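Section 6: Drawers

Right, drawers. I left these until after the table-top jobs because they catch people out, and they caught me out for most of February. If you've come to this guide wondering whether a machine can tidy up after you yet, my answer is that it can do bits of it, slowly, if you set the job up kindly. A drawer is a fair test of that.

I'm assuming you've done the arm check in section 5 and loaded the Pluvutlow drawer routine. The Bjarnason one works too, but its menus are in a different order and I won't cover them.

Before you start

1. Stand the cabinet where the arm can reach the bottom drawer when it's fully out. Low drawers need more floor in front than you'd think.
2. Have a look for cables. A loop on the floor is fine for you and me, but it's a nuisance if the base is going to roll.
3. Put one small, light thing in the bottom drawer. Nothing over 400 grams, please.
4. Set the speed to 10 per cent. Yes, it's dull to watch. Leave it there.
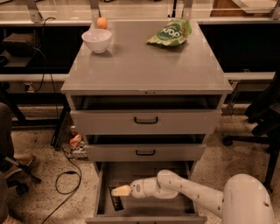
Fig. 6a. Gripper over the small dark object, bottom drawer fully out.

Running the job

5. Press Start and keep your hand near the stop button. I still do, and I've run this more than 400 times.
6. Watch the gripper as it comes down into the drawer. You want it clear of the front panel and the side walls all the way.
7. If it stops short, press Hold and lower it in steps of 10 mm. Don't push the arm down by hand!
8. Once the fingers are level with the object, choose Close, then Lift.

Note: small dark things are harder than they look, especially lying at an angle. If Kisel (the vision add-on) keeps losing yours, turn it so it lies square to the drawer and try again.

Note: you can leave odds and ends on top of the cabinet. Mine usually has a bowl and a snack bag on it, and the routine only looks inside the drawer you've picked.

Caution: with several drawers open at once, a light cabinet can tip forward. Check that yours stands firm before the arm goes anywhere near it, and keep your feet back.
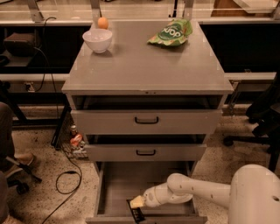 Fig. 6b. All three drawers open, gripper down inside the bottom one.

Closing up

9. Bring the arm all the way out before you shut anything.
10. Shut the drawers from the top down. I do this bit by hand – the Lilside handle routine copes with one drawer, then gets muddled by the next.

Last checked against the routine on 2022-08-16. Socks and other soft things are in section 7.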